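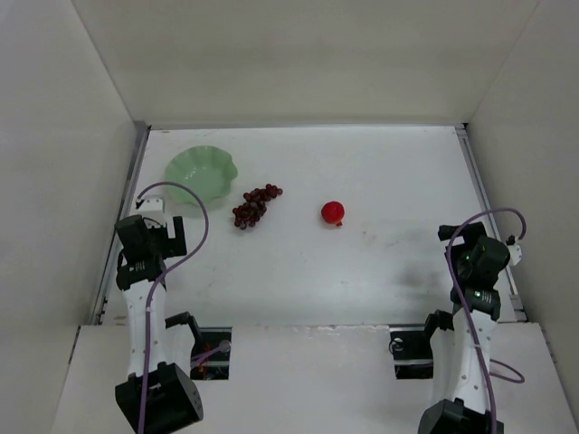 Progress report: Fruit and Bowl Tidying Tasks
Prepared for the Lastska program office
Reporting period ending September

Summary of the period

Work on the tabletop tidying tasks continued on schedule. The object set for the fruit tasks is fixed, the start layouts are written down, and recording of the first task family is under way at the Flalum site. Of the 900 episodes planned for this family, 459 have been recorded and checked. The remaining episodes are planned for the next period. No change to the budget is requested.

Object set

The fruit tasks use a green bowl with a scalloped rim, a bunch of dark red grapes and a red pomegranate. The bowl is broad and shallow, and its interior is glossy enough to show small highlights under the enclosure lighting. The grapes and the pomegranate were chosen as a pair for their difference in shape. The pomegranate is round with a small crown and can roll. The grapes form a long, uneven bunch with a dense end and a narrow end, so the place where they are picked up affects how they hang and how they land in the bowl.

Spare items are held in the Brellness storage cabinet. Any replacement must match the listed color and size, and the change is entered in the object log before recording resumes.

Start layouts

Each episode starts with the bowl empty and the fruit on the white surface. Three positions are defined for the bowl: back left, back center and back right. The fruit may lie anywhere the arms can reach, with the following limits:

The grapes and the pomegranate do not touch at the start.
The crown of the pomegranate may point in any direction, including toward the near edge.
The bunch of grapes may lie straight or diagonal to the near edge.
Neither fruit starts under the rim of the bowl.

The back left position is nearly complete. It was recorded first and accounts for the largest share of the episodes to date. The back right position has the fewest and will be given priority.

Condition of the work surface

The white tabletop was inspected as part of the period review. Gray smudges, specks and scuff marks are present on the working area. The marks are of low contrast against the white, but small fruit seen at short range fills little of the view and the marks become a larger part of what surrounds it.
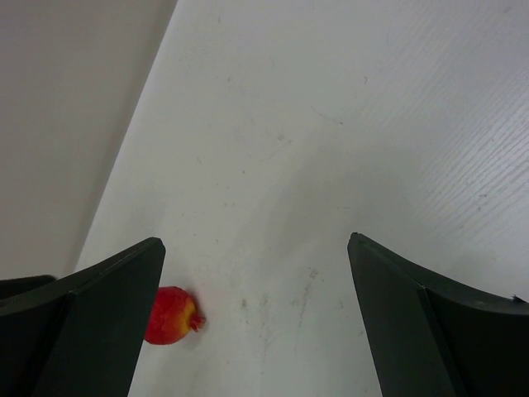 The surface is wiped before each recording block with a damp cloth and left to dry. Marks that remain after wiping are left in place until the current layout is finished, so that the appearance of the table does not change halfway through a set. A replacement top has been quoted by Han and can be fitted between task families. The cost is within the existing line for consumables.

Quality checks

Every episode is reviewed for three points: the start layout matches the log, the fruit is fully inside the rim of the bowl at the end, and the bowl has not been pushed out of position. Episodes that fail a point are excluded from the count given above. The most common cause of exclusion was a shifted bowl. It is light, and a fruit released against the side of the rim is enough to turn it.

A second reviewer examined a sample of 100 accepted episodes. Disagreements concerned grapes resting partly on the rim. The rule now states that any berry outside the rim is a fail.

Open items

Bowl movement: a thin non-slip pad is being tested under the base. A decision is due before the back right layouts begin.
Grapes: the bunch is handled more than any other item. Single berries work loose over time, and up to 3 spare bunches should be kept on site.
Lighting: the enclosure lights are to be measured again after the new top is fitted.

Plan for next period

Complete the remaining episodes in this family, close the bowl movement item, fit the new top, and submit the layout list for the next task family for approval.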